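Recovering a two-arm cell after one arm drops out

By Roya Fallahi, Hultside bench notes 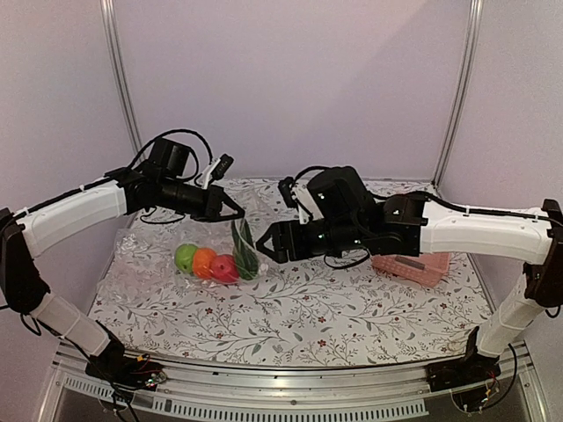
The fault covered on this page is a one-sided dropout. Both arms are working close together, one stops answering, and the other keeps following its last command. On the Sarurton controller it shows up as error 1683, "follower timeout." We had it 21 times in March before we found the cause, and in two of those the grippers touched.

The instinct is to hit reset. Don't. Reset sends both arms home by the shortest path, and if the jaws are close together that path may go through the other gripper.

Before you start

You need the E-stop within reach, a multimeter and a second person. Take off rings and bracelets. Keep your hands out of the gap between the grippers until step 3 is done.

Step 1. Press the E-stop and leave it in. The joints lose holding torque after 20 seconds, so the arms will sag toward the table.

Step 2. Use that time to support them. Each person takes one arm by the upper link, near the elbow. Do not hold the wrist – the servo housings can get hot enough to hurt.

Step 3. When the joints go slack, back one arm away from the other, then the second. Lower both until they rest clear of whatever you were handling. Bagged items can snag on a jaw, so check for caught plastic before you pull.

Step 4. Switch off the main supply and look at the wiring at each base. Our fault was a power lead that had worked partly out of its connector. It made contact with the arm folded and lost it at full reach.

Step 5. Wiggle each lead with the meter on continuity. If the reading jumps, replace the connector. Pushing it back in got us through one afternoon and no further.

Step 6. Check the cable ties along the upper links. A tie pulled too tight leaves no slack at the elbow, and the strain ends up at the base.

Step 7. Power up one arm at a time. Run the slow sweep from the Flustport menu on each, then on both with the grippers well apart.

If 1683 comes back during the sweep, stop and swap the data cable before trying anything else. If it comes back only under load, measure the supply voltage at the base while the arm is lifting.

Log the joint positions at the time of the fault. Ours were all near full extension, and we should have noticed that sooner.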